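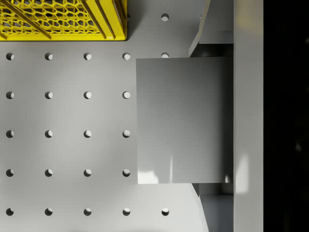 Light gray perforated panel, seen from above.

Search the help pages Search

Pegboard panels – frequently asked questions

Which walls can carry a Skevetora panel?
Brick, concrete and wood studs are all fine. On drywall alone, please use hollow-wall anchors and keep only light tools on the panel.

Do I need space behind the panel?
Yes. The hooks need some room at the back, so mount the panel on the 4 spacers from the bag. Without them the hooks do not go in fully.

Can I cut a panel to size?
You can, with a fine saw. Cut between two rows of holes and never through them. A cut panel can not be returned.

Do Mamo hooks fit the older panels?
They fit all panels sold after May 2016. For older ones, write to us first and tell us the diameter of the hole.

How do I clean it?
With a damp cloth and a little dish soap. Dust likes to stay in the holes – a soft paintbrush takes it out.

How long can I return an unused panel?
You have 31 days from delivery. Bring it to the shop in Veltberg or send it to our warehouse in Pratholm. We pay the money back within eight working days.

Related questions
Choosing wall anchors
Painting a panel
Missing parts in my package
Delivery to Pratholm and the islands

Contact | © 2018 Skevetora, Veltberg | Back to top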